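Draft rules for handover robots leave the hard part for later
Posted 1/14/20

Vendier has put out draft rules for robots that pass small objects to people at front desks, counters and trade shows. The draft, numbered 3619, is open for comment through the end of January. It asks for a barrier on the public side, an operator within reach of a stop control, and a limit on how hard a hand may squeeze while a person is holding the same object.

It doesn't give the limit. A line in the grip section says the value is "to be supplied." 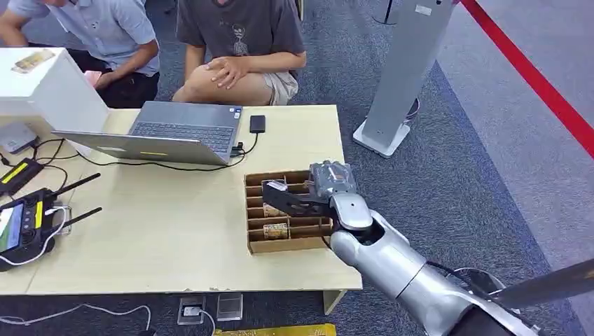 Yusri Setiawan wrote in to say that a rule without a number can't be failed, and that every company in the business will claim to meet it by spring. He would rather see the grip section pulled until somebody has done the measuring.

That seems fair. The draft runs to four pages, and two of them are definitions. Handing over a card gets a single paragraph. It says the robot should let go when the person pulls, but not how fast, or what should happen if two people reach in at once.

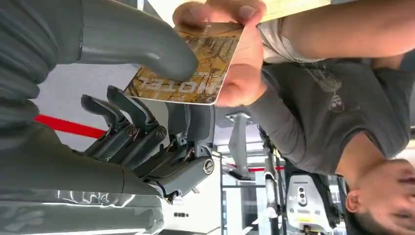

A hotel key card between a robot's finger and a person's hand.

Furkix and Halim have both said they support the rules. Neither would say whether its current machines would have to change, and it is hard to see why they would. Most of what is asked for is already common at demos, down to the rope. Plustton, which sells stop controls, wants them required on both sides of the desk. It would, of course.

The barrier rule has a hole in it too. It covers people walking past and leaves out staff who sit beside the machine for hours, often with a laptop and cables on the same table. Vendier says staff are "assumed to be trained." The draft names no training, and there is no record to keep and no refresher.
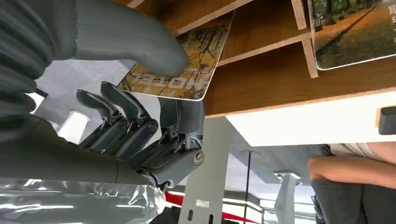
Robot fingers holding a card printed with bare branches and the word "HOTEL."

Comments go to Vendier in writing. The company has not said whether it will publish them, or who decides what goes in the blank.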